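Prutamance sets equipment budget for handheld gripper work

Prutamance | News | January 2023

Prutamance has approved the equipment plan for its manipulation data group at the Gustholm site. The plan covers handheld grippers, spare finger pads, marker cubes and desk fittings, and it replaces the month-by-month purchasing the group has used up to now. Orders placed before the end of December are not affected.

The main line is for paired grippers. Each operator station will be issued one pair, left and right, with a second pair held in stores and charged to the same station code. The Gustholm floor will be fitted out with 4 stations in the first phase. Expansion beyond that depends on floor space and on the electrical survey, which is still open.

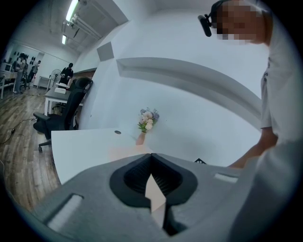
Finger pads are budgeted as a consumable. The group had been replacing them on operator request, which made spending hard to forecast and left some pairs with mismatched wear. Under the new plan, pads are changed in sets after 2,000 recorded episodes, or sooner if an operator reports slip on flat items. Both sides of a pair are changed together and the change is entered in the station log.

Two suppliers were considered for the gripper bodies. Yagi quoted a lower unit price but a longer lead time on replacement fingers. Drovard quoted higher and will hold spare fingers in stock against a yearly commitment. Purchasing selected Drovard for the first phase - the deciding item was downtime per station, which carries more weight in the cost model than the purchase price. Yagi remains approved for marker cubes and mounts.

The task list drives much of the remaining spending. Flat stationery, small containers and soft goods are the first object groups, with tabletop pick-and-place ahead of any two-handed folding work. Objects are bought locally in small lots and capped at 400 dollars per station per quarter.

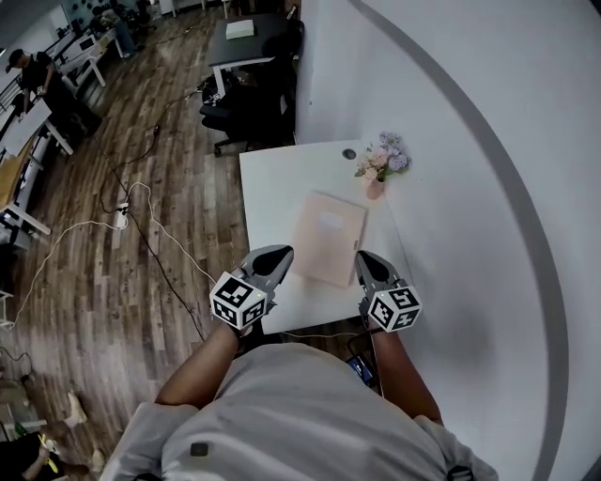

A pair of handheld grippers in use over a pale pink folder or notebook at a white table, Gustholm.

Cable routing is listed as a separate item. Floor covers and under-desk trays will be installed station by station, so that recording can continue at the others. Spare power adapters are included in this line and should no longer be charged to general supplies.

Calibration fixtures were left out of the first phase. The group will keep using the existing fixture on a shared schedule, and a request for another can be submitted once all stations are running. Station codes and the revised order form are available from Purchasing.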